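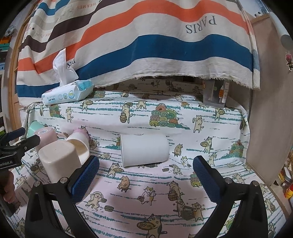
29 October 2022: the rule book, version whatever

Cups again. I said in September that I would be glad to see the back of socks, and I was, for one morning, and then it was cups.

The new rule book from Grikdale came in overnight. It is 30 pages long and the first four are a history of the previous rule book. I read it with breakfast, which was a mistake for both of them. There is a change bar down the margin wherever something is different from last time, except that somebody switched the bars on for the entire document, so according to the margin everything is new, including the title.

Things that have changed, as best I can make out:

Rest position between takes is now fingers wide open and clear of the object. It used to be "relaxed," and everyone had their own idea of relaxed. Mine was half closed and leaning on something. I had been quite attached to it.

A take starts from rest and ends at rest. If you knock a cup on the way in, you finish the take and tag it. You don't stop and put the cup back as though nothing happened. I have put a great many cups back as though nothing happened, and I spent some of breakfast doing the moral arithmetic on that.

Two people on one surface have to agree on who goes first, out loud, before either one moves. Silence does not count as agreeing. Neither does a look. My partner for the day and I read this bit together and then said "you go first" at the same time, so the system has teething troubles.

Maximum 40 seconds a take. No argument from me. Past that I am just stirring.

Then there is rule 17, which I have now read more often than some novels I claim to have finished. "The work surface shall be representative of a lived-in home and free of distracting pattern." We are working on a cloth printed all over with cartoon cats. The cats carry buckets and trays. There are stacks of rolled towels between them. It goes over the ledge at the back too, so there are cats up there supervising. You could not fit more distraction onto a cloth without adding sound. But is it lived-in? It is extremely lived-in. So we pass the first half of the sentence and fail the second, and the rule says "and."

I sent a query through Jevby, the ticket thing, asking which half wins. Jevby gave me a ticket number and a small green check mark, and that was the full extent of its interest. By lunch the ticket had been merged with somebody else's question about glare from a glass table.

My own view, for what it's worth in a notebook, is that the pattern half should go. Real tables have stuff on them. Real people buy the cloth with the cats. If a machine learns to pick up a cup only from a nice plain gray surface, then it has learned to work in a showroom, and the first kitchen it meets will finish it off. But I can also see what the person who wrote it was worried about. A printed bucket is a bucket-shaped thing that can't be picked up, and if you label things for a living you would like fewer of those. I would have more sympathy if they had written the worry down instead of the rule.

That goes for most of the book. The good rules are the ones where I can guess what went wrong to cause them. "Keep fingers off the inner face of the pads" - someone had lotion on. "Check that both devices are recording before the first take" - well, we know about that one, we lived through that one, let us never speak of the afternoon of the shirts. The bad rules are the ones that look as if they were written by somebody who wanted to get to 30 pages.

Arranging the cups took longer than it should have. The book wants a "natural starting disorder." Try producing that on purpose. My first attempt looked like a shop display that had been told to loosen up. You tip one over, and then it looks lonely, so you tip another to keep it company, and now they are lying parallel and it looks like a parking lot. In the end I shut my eyes and shoved, and it came out fine. I logged this as "randomized." I think that is fair.

The book is silent on whether an upside-down cup counts as disorder or as a separate condition. The Ó Flaithearta guide, the old one that we all learned on and still keep in the drawer, has a perfectly good page about it: base up, base down, on its side, and note down which. Half a page, with a drawing. The new book replaced that with the phrase "varied poses." So I am writing down which anyway, in the comment field, where it will be ignored by people better paid than me. 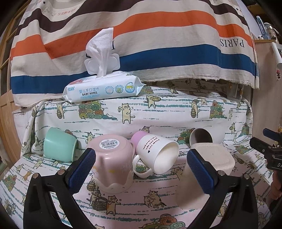
Cup work on the cat cloth, pack of wipes on the ledge.

The wipes deserve a word. Section 6 says pads are to be cleaned "at regular intervals," and then Section 11 says "at suitable intervals," and the appendix has a checklist with a box marked "pads OK?" and no mention of intervals at all. We settled on once at each changeover. I wrote that on a sticky note and stuck it inside the cover of the rule book, which I believe makes it policy. Section 6 also says any cleaning supplies have to be out of the work area, and I suppose it depends where you think a work area ends. I say the ledge is background. I am prepared to defend this.

Background is another sore point, because the same section says brand names behind the work should be "avoided or obscured," and the curtain says PARIS on it. Is Paris a brand? I put it to my partner, who thought about it longer than I expected and said it was a city with good marketing. Then there is HERMES, in fainter letters, and I lost the argument there and we agreed to let Fundex decide. Fundex does the review. Fundex has never once answered a question in the form it was asked. Last month I asked whether a spoon was a utensil or a tool and got back a link to the holiday calendar.

Speaking of which, Fundex sent the tally. The target for the household set is 3,000 accepted takes, and the word "accepted" is carrying most of the weight there. The covering note reminded us that quality matters more than quantity, and then gave the quantity in bold.

I did learn something useful today, so it should go in here before I forget where I put it. Tilting the fingers in a little before closing makes a big difference on the cups with a rounded base. Come in dead level and they want to skate. Come in from a slight angle with both pads and they sit still and think about it. Nothing on this in the rule book, old or new. I would have thought it was just the kind of thing good practice is supposed to be made of, but it came out of fumbling the same cup until I got annoyed and changed my wrist.

Handles are the other thing. Do you take a mug by the handle if the handle is there? The book says "grasp as a person would." I am a person. Some days I take it by the handle and some days I pick it up by the rim like a raccoon. Which of me is the standard? My partner is a strict handle person and considers the rim unhygienic. We did some each way and tagged them, and I suspect the pair of us have now disagreed in a form that can be used for training.

Late in the day we had the rule about speaking first down to one word. Whoever is going says "mine." It works very well and makes us sound like gulls. I caught myself saying it at home over the last of the potatoes.

Still to do:

Ask again about 17, new ticket, don't let it get merged with the glass table.

Copy the Ó Flaithearta page on cup positions before somebody tidies the drawer.

Find out whether "version whatever" has a number. The cover says 4, the footer says 5, and the file name says final.

Get more sticky notes, the yellow ones, the others don't hold.

Bowls next, apparently. I looked up bowls in the index and it says "see cups." I looked up cups and it says "see objects, hollow," and there is no entry for that. Went to bed with a sore wrist and the window open.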